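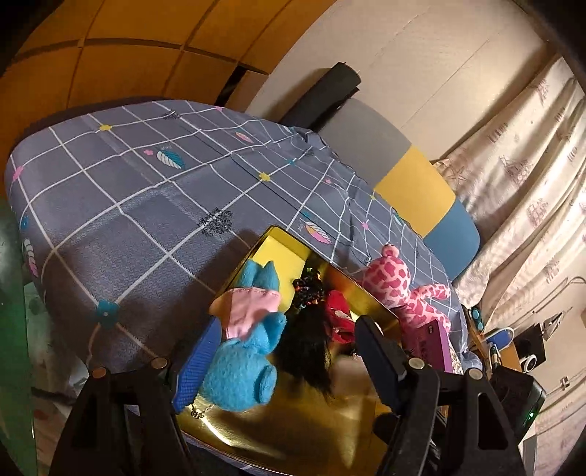
About Kurix

Kurix sells duvets, pillows and bed linen from one shop and one website. We started because Lindsay Ormsby had spent years in the bedding trade writing the words on the packets, and had stopped believing them.

Take thread count. You will see sheets sold at 400, at 600, at a thousand, as though the number were a mark out of something. Past a certain point it mostly tells you how the maker chose to count. A yarn twisted from two strands can be counted twice, and quite often is. We print the count on our labels when customers ask for it, in small type, next to the weight of the cloth and the length of the fibre, which we think tell you more.

We are doubtful about a good many other things. "Hotel quality" means nothing, as anyone who has stayed in enough hotels will know. "Cooling" usually means thin. "Hypoallergenic" has been stretched so far that we have dropped it from the site altogether, and we lost a few sales over that. As for pillows that promise to mend your neck, we'd like to see the evidence, and when we write to suppliers asking for it we tend to get a brochure back.

How we choose what to sell

Ridwan Teoh does the buying. Every cover is washed 60 times before it goes on sale, in ordinary machines with ordinary powder, and then measured against one left in its bag. Shrinkage, fading, seams, buttons. Of the 231 covers he tried for the present range, we kept 104. Some of the rejects were handsome things and cost more than what we stock now.

We don't pretend the test is perfect. It says little about how a cover will feel in your house, with your water, under your dog. Ridwan would like a longer test and Lindsay would like a cheaper one, and the argument has been going on since we opened.

Most of our cotton is woven by Yazıcı, a family mill we have dealt with from the start. Fillings come from Avach. We visit both. A visit arranged weeks ahead shows you a tidy floor and a good lunch, so we also pay for checks that neither firm is told about.

What we don't do

We have no January sale, or any sale where the old price was made up for the purpose. There is no loyalty scheme. We won't ask how you slept.

If a seam goes within five years we will repair it or replace the cover. Keep the receipt, please.

Visiting

The shop is in Clerkotance, up the steps beside the chemist. We open at ten and close at half past five, later on a Friday. We shut for a week in February to count the stock.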